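Lettre de lecture, janvier 2019

Par quoi commencer le cycle de Lollent ?

Vite fait ce mois-ci, j'ai un train dans pas longtemps et la pile à côté du lit menace de tomber. Mais la question revient dans vos messages depuis l'automne, alors allons-y : le cycle de Lollent, dans quel ordre, et est-ce qu'il faut tout lire.

Réponse courte : non, pas tout. Et pas dans l'ordre des numéros sur le dos.

Réponse longue.

Le cycle fait 7 volumes. Space opera, tendance flotte marchande et vieilles rancunes, avec de la bataille mais moins que les couvertures le laissent croire. Tout tourne autour de Lollent, la station de transit où les convois attendent leur tour pour passer le détroit. On y attend beaucoup. On y complote aussi, on y vend de l'air en bouteille, on y signe des contrats qu'on regrette. Les équipages changent d'un livre à l'autre, la station reste.

Le problème : le volume 1. Écrit en premier, publié en premier, et franchement le plus faible. Cent pages de généalogie avant que le premier vaisseau décolle. Beaucoup de lecteurs s'arrêtent là et je les comprends. J'ai failli.

Commencez par le 2

Le Gidby ne répond plus, donc. Un cargo disparaît entre deux balises, revient onze jours après, coque intacte, journal de bord effacé. L'équipage jure que rien ne s'est passé. Le livre se lit tout seul, on comprend les règles du détroit en même temps que la jeune mécanicienne qui débarque à bord, et tout ce qu'il faut savoir du premier tome tient dans une conversation à la cantine, vers le milieu. Très bonne conversation d'ailleurs. Une soupe qui refroidit, trois personnes qui mentent.

Si vous n'aimez pas le 2, laissez tomber le cycle. Le reste est dans la même veine.

Ensuite le 3, suite directe, même équipage, un peu plus bavard. La partie au tribunal est longue. Elle sert plus tard, tenez bon ou lisez en diagonale, je l'ai fait la première fois et j'ai survécu.

Le cas du volume 4

Là, ça se discute. Le 4 peut se lire seul. Nouveaux personages, autre bord du détroit, un siège qui dure tout un hiver et une compagnie d'assurances, la Garkero, qui calcule jour par jour ce que vaut la station si on la laisse tomber. C'est mon préféré. Froid, méchant, drôle par moments. Les chapitres du point de vue de l'actuaire sont ce que le cycle a de mieux.

Mais si vous avez lu le 2 avant, il y a une scène, au sas numéro neuf, qui prend un tout autre sens. Je n'en dis pas plus. Plusieurs abonnés l'ont lu en premier et ne l'ont pas regretté, d'autres m'ont écrit pour dire qu'ils auraient préféré attendre. A vous de voir.

Attention à l'épaisseur : 737 pages en poche, police minuscule. Ma vue n'a pas aimé. La version numérique est mieux fichue, sauf la carte, illisible sur liseuse (la zone du détroit tient sur un timbre-poste).

La fin du cycle

Le 5 et le 6 forment un bloc. Ne pas lire l'un sans avoir l'autre sous la main, la coupure tombe au milieu d'un abordage, procédé un peu agaçant quand il fallait attendre un an, beaucoup moins maintenant que tout est sorti. Les combats sont clairs, on sait toujours qui est où, c'est assez rare pour le signaler. L'histoire d'amour, bof. Elle arrive tard et personne n'a l'air d'y croire, eux les premiers.

Le 7 ferme la boutique. Fin correcte. Le dernier quart va trop vite, on sent qu'il manquait un tome, des gens qu'on suivait depuis le début sont expédiés en une ligne. L'épilogue rattrape pas mal.

Et le 1, alors ? En dernier. Lu après les autres, toute cette généalogie devient presque passionante, on reconnaît les noms, on voit les rancunes se mettre en place. Comme un dessert un peu sec.

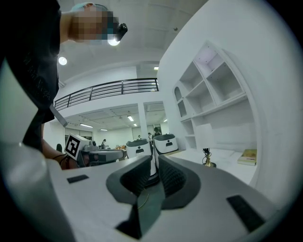

Côté traduction

Deux traductions circulent. L'ancienne, chez Szabo, s'arrête au volume 3 et coupe dans les passages techniques. La nouvelle est complète, plus sèche, avec un glossaire à la fin que je n'ai pas ouvert une seule fois. Prenez la nouvelle si vous comptez aller au bout. L'ancienne se trouve pour trois fois rien en occasion et la couverture du Gidby est superbe, mais les noms des vaisseaux changent d'une édition à l'autre et passer de l'une à l'autre en cours de route donne mal à la tête.

L'ordre, pour ceux qui ont sauté directement ici

2, 3, 4, 5, 6, 7, puis 1.
Variante impatiente : 4 tout seul, et on voit après.

Courrier

Merci pour les titres envoyés après la lettre sur les planètes-océans, je n'ai pas répondu à tout le monde, ça vient. Plusieurs demandes pour un numéro sur les romans courts, moins de deux cents pages, qui tiennent dans une poche de manteau. Prévu pour juin. Envoyez vos favoris d'ici là, en précisant l'édition.

Pour le mois prochain, je lis un gros roman d'archéologie martienne. Pour l'instant on creuse.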